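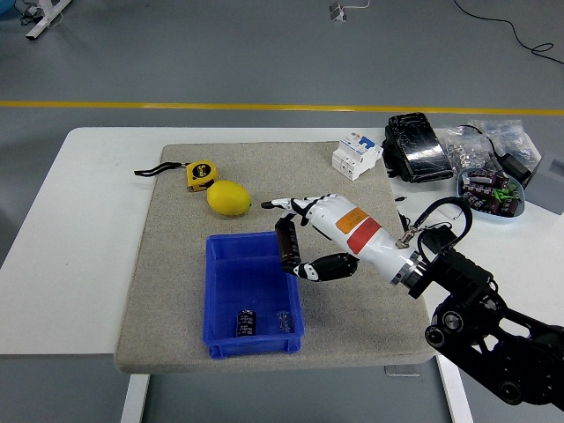 **Astgate, Jul 12, 2020**

## Museum and ferry reopening – what is open and what isn't

**quayside_fern**

Starting a fresh thread as the old one had got to 41 pages and half of it was out of date.

What I know as of this morning:

- The town museum in Astgate is open again, mornings only. You have to book a slot by phone. They take 2 households at a time in the small rooms upstairs.
- The Orow ferry is running on the summer timetable but with fewer seats. Masks on for the whole crossing, including the open deck.
- The baths at Dobre are still shut. The notice on the door gives no date.
- Cafes on the front have outside tables only. Two of the bigger ones are taking names and phone numbers at the entrance.

Please add anything you have seen yourself. No rumours, there were enough of those in the last thread.

Fernanda Caldeira

---

**tolgate**

Thanks for this. The indoor market is open as well, with a one-way system. In by the fish end, out by the bus station. Once you've passed a stall you can't go back to it, so you end up walking the whole loop again if you forget the onions.

---

**pm_orow**

The open deck rule on the ferry isn't being enforced. I crossed twice last week and the crew asked for masks at boarding and then left everyone to it. More than half the people outside had theirs off by the time we passed the lighthouse.

I don't see the problem with that. It's windy up there and people were well spread out.

---

**Hatchling**

> I don't see the problem with that.

The problem is that it's the rule. My mother is 79 and uses that boat to get to the hospital. She sits outside precisely because she thinks it's safer there. If the sign says masks, wear a mask for forty minutes.

---

**pm_orow**

Fine, but the old rule was indoors only, and cases here were higher then. I'll wear it when I'm asked. I'm not going to pretend it makes sense at the back rail with nobody within five metres.

---

**quayside_fern**

Both points made, can we leave that one there. The printed notice at the terminal says all decks. That's what I'll keep in the first post.

---

**longditch**

Does anyone know how the seat limit works on the ferry? The website says 665 passengers in normal times but nothing about now. We were turned away at the ramp with a booking because they'd "reached the number". We had to wait for the next one.

---

**tolgate**

It's meant to be half, I think, but foot passengers and car passengers are counted separately. If you're on foot get there early. A booking only holds your place until fifteen minutes before sailing at the moment. It's in the small print on the confirmation.

---

**longditch**

Found it, right at the bottom. Thank you.

---

**Hatchling**

Went to the museum yesterday. It was well organised. Hand gel at the door, arrows on the floor, and a member of staff on each landing. The map room is closed but you can look in from the doorway, so you can still see the 1732 harbour plan if you have decent eyesight. The toilets are open, the cloakroom isn't. Leave big bags at home.

The shop takes cards only.

---

**bricklane_dot**

Is Nerkholm library doing anything yet? I've had the same four books since January and I'd like to give them back.

---

**quayside_fern**

Returns only, through the hatch on the side street. They keep everything back for three days before it goes on the shelf again. You can order by phone and collect, but you can't go in and browse. Fines are cancelled until further notice.

---

**bricklane_dot**

Good to know. I rang twice and got no answer, hence asking here.

---

**pm_orow**

Try the first hour after they open. I was on hold for nearly 41 minutes in the afternoon and got straight through the next morning.

One more for the list: the coastal path is open all the way to Dobre again, but the kiosk at the halfway point is closed and the tap there has been turned off. Take water.

---

**tolgate**

The car park at the Dobre end was full by ten when I went. People were leaving cars along the verge and there was a warden out. I'd use the bus, although every second seat is taped off and it doesn't stop once it's full.

---

**longditch**

The bus went past us twice on the way back. We walked.

---

**quayside_fern**

I've added the library, the market, the path and the bus to my own list and will post a clean version when the baths make an announcement. If anybody passes the cinema, could you look at what's on the door? I have heard two different dates and would like to see it in writing.

---

**Hatchling**

I'll be down that way tomorrow for the chemist. Will have a look.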